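The Gauge at Standville

The river gauge at Standville was read at 6 a.m. and 6 p.m. The reader entered the level in a ruled book, signed it, and telephoned the figure to the district office at Nister. In November the level rose for 17 days.

On the ninth day the office called back. The figure did not agree with the Kettani gauge upstream. The reader was told to check the datum.
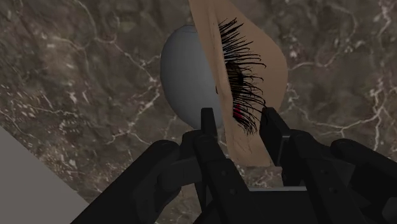

She took the lantern down the steps and measured from the brass bolt to the waterline. The book was correct. She reported this. The office replied that Kettani had been under water for two days and its reader had continued to send figures.

She asked where he was reading them from. The line was quiet, then the clerk gave her the next day's schedule.

At 6 p.m. she entered the level, signed it, and moved the book to the upper shelf.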